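Storonine Field Letter System: User Guide
Section 4. Setting Up Your Supporter List and First Letter

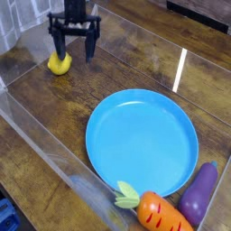

Nurlow Mission Office -- Field Communications Team

Revised 29 April 2023

Use this section after you have received your worker number and signed in for the first time (Section 3). You will bring in your supporter list, choose how each household gets your letter, and send a test copy. If you serve in a country on the restricted list, read Section 9 before you do anything else.

4.1 Before you start

Have these on hand:

- Your worker number and password
- Your supporter list as a spreadsheet
- The name of your sending church as it appears on your commissioning papers
- The text of one finished letter

The spreadsheet must have one household per row. Put a married couple on one row, with both first names in the same cell. Do not leave blank rows between churches or between states. Storonine stops reading at the first blank row and does not warn you.

4.2 Importing the list

1. Open the Supporters tab and select Import.
2. Choose your file. The columns will show in a preview.
3. Match each column to a field. Last name, first name and either a street address or an email address are required.
4. Set Sending Church. If your church is not in the menu, select Other and type the name in full.
5. Select Check List. Rows with a problem turn yellow.
6. Fix the yellow rows in the preview, or go back to your spreadsheet and import again.
7. Select Save.

Note: A second import replaces the first one. It does not add to it. To add a few households later, use Add Household on the Supporters tab.

Note: Names with marks over the letters, such as Pētersons, come through correctly only if the file was saved as UTF-8. If you see a question mark in the middle of a name, save the file again with that setting and repeat steps 1 to 7.

4.3 Choosing paper or email

Each household has a Delivery field with three settings: Paper, Email and Both. New households are set to Email if there is an email address and to Paper if there is not.

1. Sort the list by Delivery.
2. Go down the list and change any household you know prefers the other kind.
3. For churches that post your letter on a bulletin board, select Both.
4. Select Save.

The office prints and mails up to 241 paper copies of each letter at no charge to your account. Copies past that number are billed at 96 cents each, postage included, and show on your September statement. Overseas addresses count toward the same limit.

4.4 Loading the letter

1. Open Letters and select New.
2. Pick a template. Alto is the plain one, with a single column and room for one prayer list at the bottom. It prints well on both office printers.
3. Paste in your text. Use Paste as Plain Text, or the fonts from your word processor will come along with it.
4. Type your prayer requests in the Prayer box, one per line. Each line can hold 83 characters.
5. Add giving information from the Insert menu. Do not type the account details yourself.
6. Select Preview and look at both the paper and email versions.

Caution: Do not give the full names of local believers, seekers or their children. A first name or an initial is enough -- and in some places even that is too much. Letters get forwarded, and church websites sometimes post them for anyone to read.

Caution: Ask before you share another person's illness, grief or family trouble, even as a prayer request. If you cannot ask, leave it out.

4.5 Sending a test copy

1. Select Send Test.
2. Enter your own email address and that of one other person who will read the letter carefully.
3. Open the test on a phone as well as a computer.
4. Select each link to see that it works.
5. Make your corrections and send another test if you changed more than spelling.

A test copy has the word TEST in the subject line and does not count as a sent letter.

4.6 Submitting

When the letter is ready, select Submit for Review. A reader at the office checks it for security and for giving information. The status changes from Waiting to Approved or Returned. A returned letter has comments in the right margin. Email copies go out on approval, and paper copies go with the next mailing.

You cannot edit a letter while its status is Waiting. To pull it back, select Withdraw, make your changes and submit again.

If the status is still Waiting after five working days, write to the communications desk and include your worker number. For error code 41 (list locked), sign out of all devices, sign back in, and submit once more.

Continue to Section 5 for recording replies and address changes.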